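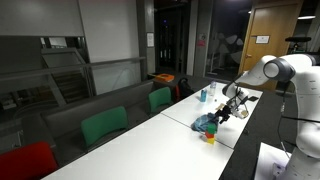 White tables placed end to end, with green chairs alongside.

Clodora Coach Certification Program
Offered by the Bivonus Institute for Professional Coaching

Product code: CL-534
Format: Small group, in person or online
Instruction: 144 hours
Tuition: $2,150

The Clodora program prepares working adults to practice as career and workplace coaches. It is intended for managers, human resources staff and school counselors who already advise others and wish to earn a recognized credential. No earlier coaching training is required.

Participants study the Bondarchuk interview method, goal setting with clients, written coaching agreements and the ethics of confidential work. Each participant also completes supervised practice sessions with clients assigned by the Institute - these sessions are included in the hours listed above.

Included with enrollment
Printed course manual, 177 pages
Access to the Zilasano client records software for the length of the program
Two written evaluations by a senior instructor
Final assessment and certificate

Optional item
Second attempt at the final assessment, $144

Enrollment
Applications for the next group are accepted through 24 November 2025. Tuition may be paid in full or in four equal payments. Employers enrolling three or more staff members should request a group invoice before applying.

Refunds are issued in full until the first session. After that date, a participant may transfer once to a later group - the next one opens in July.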